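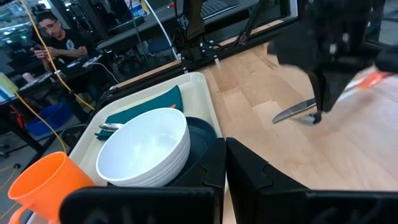

Recording table-setting demonstrations with two arms: order of objects and wrist views

Posted in Teleoperation and Hand Guiding by Chathurika Patwary

Our section is preparing a set of remote-controlled demonstrations in which two arms move tableware between a tray and the table. The operators use the Drustar leader handles. We intend to record 90 episodes before the end of May, and 75 have been completed.

Advice is requested on two matters:

1. Whether the order of objects should be fixed for all operators. At present each operator chooses, and some leave the bowl and plate on the tray until last.

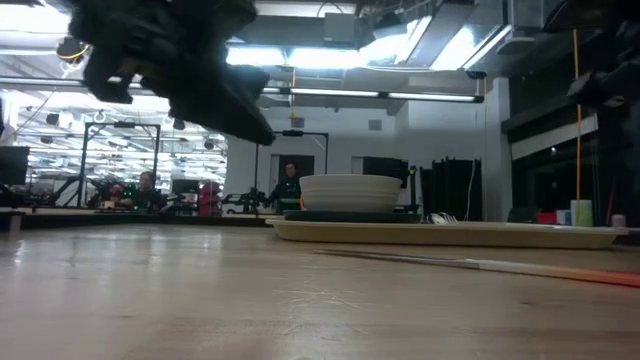 2. Whether an episode should be kept when one arm waits while the other is working. The written procedure we inherited from Wencombe does not address this.

Sayce_Support

The order should be fixed within a batch and changed between batches. If every operator chooses freely, a small set will contain too few instances of any one order, and the trained policy may hesitate between objects. We recommend that the order be printed and kept beside the leader handles.

Waiting is acceptable. The resting arm should be held still, with its fingers within its own wrist view and clear of the other arm's path. Operators new to the handles tend to drift while watching the active side. Plates deserve particular attention: one edge should be raised first, and the lift should be slow. 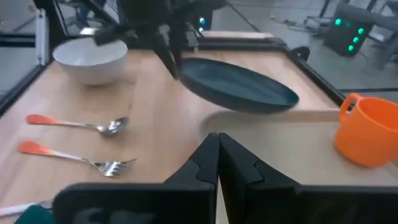

Bindska Operator Notes, Issue 337

The notes cited in the heading cover the same point on their second page. Episodes should be discarded only where the waiting arm touches an object it was not assigned. Long pauses at the beginning may be trimmed.

m.harrow

We did ours in any order and it was fine. Check your grip force on the spoons though.

Related topics

Leader handle stiff after calibration
Trimming idle time from two-arm episodes
Hand guiding or remote control for cutlery?
Naming episodes by operator and batch

Thread 2654 | Contact the moderators | Copyright the contributors | Back to top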